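Workplace Layout and Small Object Order
Unit 7 handout: The shared desk
Module tutor: Danica Kneževič
Issued October. Read before the practical.

7.1 Scope

This unit deals with the horizontal surface of a desk used by more than one person in a day. Storage furniture is covered in Unit 8 and seating in Unit 9. The term "loose item" means anything on the surface that can be lifted with one hand and is not fixed to the desk or to the wall.

7.2 Classes of loose item

Class A: items in use for most of the working period (mouse, keyboard, notebook).
Class B: items in use from time to time (lamp, bottle, cup, teapot).
Class C: items not handled in normal work (plants, ornaments).
Class D: connecting items (cables, adaptors, chargers).

Class D is treated separately. A cable has two ends and its position depends on both, so it cannot be assigned to a zone in the way that a mouse can.

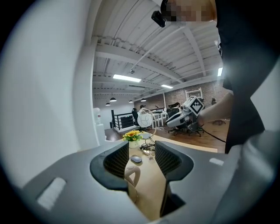 7.3 Zones

The surface is divided by reach. The near zone is the area the forearm covers with the elbow at the side. The middle zone is the area covered with the arm extended. The far zone is the remainder. Class A belongs in the near zone, Class B in the middle and Class C in the far. Where a desk can be approached from more than one side, the zones are drawn from the side normally used and the choice is written on the plan.

In the Valletti survey, 1,174 loose items were recorded on 174 shared desks. Of these desks, 101 had at least one Class D item crossing the near zone. The Brumesa method, used in earlier versions of this handout, did not record cables and should not be cited for them.

7.4 Order of work

1. Draw the surface to scale and mark the zones.
2. Move any container of liquid to a side table. Close lids.
3. Free the cables, starting from the end nearest the socket.
4. Place Class C, then B, then A.
5. Route the cables last and fix them at the rear edge. 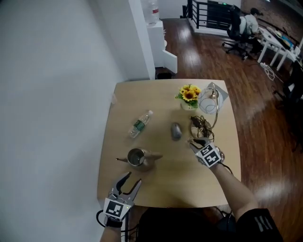 Step 3 takes longer than students expect and should be given its own line in the time sheet. A cable wound round the foot of another object has to be freed before either can be placed. The desk lamp with the round white globe is a case of this, with black cables coiled around its clear base. Lift the lamp by the lower stem, not by the shade, and draw the cable out from underneath. Vessels with an open lid, such as the metallic teapot, come under step 2 whether or not they are thought to be empty. A bottle lying on its side is recorded as found and then stood upright.

7.5 Recording

Use the Latau sheet, one line per item: class, zone before, zone after. Enter a coiled or tangled group of cables as one item and note this in the margin.

Reading: Arumugam, section on reach zones. Bring a tape measure and a pencil.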